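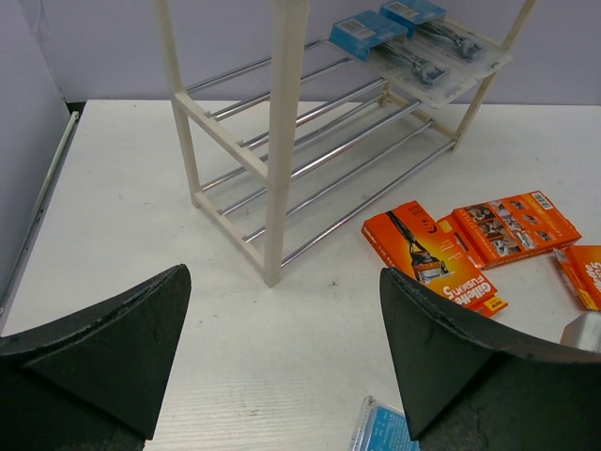 *Fig. 1. Cream plastic rack with metal rods, on a white tabletop.*

**Unit 4: Drying and storing washed items**
Household and Small Kitchen Management, Thursday group
Notes: Märta Tveit

Last week dealt with washing and rinsing. These notes cover what happens between the rinse and the cupboard. Read them before the practical and bring them with you.

## 4.1 How water leaves a surface

Water leaves a washed plate in two ways. Most of it runs off under its own weight in the first few minutes. The film that is left has to evaporate, and that takes much longer. How long depends on the temperature of the item, the dampness of the room and how freely air moves past the surface.

A china plate rinsed in hot water holds its heat and dries quickly. A plastic tub rinsed in the same water cools almost at once, so the film stays on it. Students often put this down to poor rinsing. Check the material first.

Hollow items are slowest. A mug turned upside down on a flat surface traps damp air inside, and the rim sits in its own run-off. Tilt it, or stand it on something open underneath.

## 4.2 Air drying and cloth drying

Air drying is preferred for most kitchen work. A cloth that has already dried several items is damp, and a damp cloth moves dirt from one item to the next. If a cloth is used:

- start with a clean, dry one
- do glasses first, then cutlery, then plates, then pans
- change it when it feels damp
- never use the same cloth for hands

Sharp knives are dried by hand straight after washing, with the blade facing away from you. Cast iron and carbon steel are also dried by hand and then warmed on the hob for a minute or two. Wooden boards are wiped and stood on edge so that both faces are open to the air. A board left flat dries on one side only and will warp.

## 4.3 Choosing and placing a rack

The main points when choosing a rack are spacing, drainage and how easy it is to clean. Bars set too close together will not take bowls. Bars set too far apart let saucers fall over. Take one of your own bowls to the shop if you can.

Metal parts should be looked at every month for rust, especially at joints and where a coating has chipped. Plastic parts go cloudy in hard water areas and need descaling. A weak vinegar solution is enough. Leave it on for ten minutes and rinse well.

Put the rack on the side of the sink where clean items come out, so that dirty and clean things do not cross. Leave a gap between the rack and the wall. If there is a drip tray, empty it daily. A tray of standing water under clean plates undoes most of the work above it.

## 4.4 Worked example: the evening wash

Bongani Sithole runs the kitchen at Motaung, a small guest house. His problem was plates going into the cupboard damp. The rack was full before the pans had been started, so staff took plates out early to make room.

He made two changes. Plates and bowls are now washed and racked first, and there is a pause while the floor and worktops are cleaned. Pans are washed after that and dried by cloth. The evening wash takes the same time as before, but the plates have longer to dry.

When you write up your own kitchen, record the order of work as well as the equipment. A bigger rack would have been the obvious purchase at Motaung, and there was no space for one.

## 4.5 Putting away

Touch the underside of an item before you put it away. The foot ring of a plate is the last part to dry. Stack plates by size, no more than 8 to a pile. Store glasses upright if the cupboard is closed and clean. Leave lids off plastic tubs, or rest them on loosely.

Cupboards near a kettle or cooker pick up steam. Keep dry goods and rarely used china elsewhere.

## For the practical

Work in pairs. Wash one china plate, one plastic tub and one mug, set them to drain, and note the time at which each is dry to the touch. Repeat with cooler water. Gert Fourie will be in the teaching kitchen from 9 am and has the record sheets.

Written work for this unit: one side of A4 on the order of washing and drying in a kitchen you know. Hand it to Karabo Rampersad by the end of the December session.

Next unit: cloths, sponges and brushes.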